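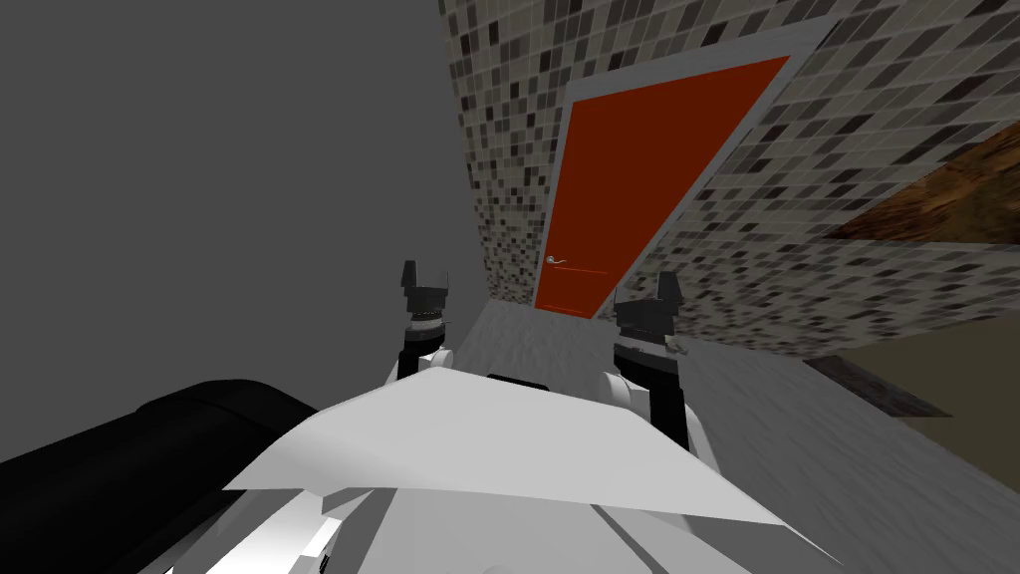
The club met in the old language lab after lessons, and by December there were four of us left. The others had gone when they found out there was no robot. There was only Midik, which was a program, and the robot inside it, which we also called Midik because nobody could be bothered to think of a second name.

The task for the Zanden Cup was the same for every school. Your robot starts in a corridor. There is an orange door at the far end. It has to go up to the door, open it and go through, and then the clock stops. Teams were sent the same building, with the same tiled wall and the same silver handle set low on the left. You could change anything you liked about the way the robot moved and nothing at all about the door.

I had the arms. I was given them because I had missed the meeting where the jobs were shared out, and arms were what remained. The girl who sat by the radiator had the wheels, her cousin had the vision, and the boy from the year below kept the log. He wrote down each run in a green exercise book, although Midik saved them all anyway.

Run 188 was the first time we touched the handle. The left gripper closed on it, slid off the end and hit the door frame. We cheered so loudly that the music teacher came in from next door.

After that it got worse. I changed the angle of the wrist and the arm began to swing out and catch the wall. I changed it back and it still caught the wall. The girl by the radiator said it was my fault and I said the wheels were stopping short, and we didn't speak for two evenings. Then her cousin found that the whole robot was leaning. It had been leaning since we changed the weight of the arms, only slightly at first. From the robot's own eyes the corridor tipped over to the right, and it had been reaching for a handle that it thought was somewhere else.

'So it's drunk,' said the boy with the exercise book, and wrote that down.

We could have fixed the lean. That was what Volier did, the school that had won the year before. They had a teacher who used to build lifts and they did things properly. We had nine evenings. I said we should leave it as it was and teach the arms to work from a tilted head, the way you can still find the light switch when you are lying in bed.

The girl by the radiator thought about this for a long time.

'All right,' she said. 'But the wheels aren't changing.'

Run 273 got the handle down. Run 775 got the door open the width of a hand. I was at home for that one, with a cold, and she rang me and held the phone up to the screen, which made no sound at all, and told me what was happening. 'It's pulling. It's still pulling. It's let go.'

The final was held at Moges, in a sports hall with a cold floor and rows of folding tables. We were on after Volier. Their robot rolled up to the orange door, turned the handle and went through as if it lived there, and everyone clapped.

Ours set off with its lean. Both grippers were up and open, as they always were at the start. I had never found a reason to lower them. Somebody behind us laughed. It went down the corridor slowly and stopped where the wheels always stopped, and the left arm went out, and I looked at the floor.

'It's got it,' said her cousin.

When I looked up the door was open and Midik was going through the gap with its head on one side. It knocked the frame with its right elbow, and kept going.

We came sixth. On the coach the boy from the year below asked what number to put, and I said it ought to be the number on the screen, so he wrote 3019, and next to it, in small letters, 'through'. Then he passed the book round and we all signed the page.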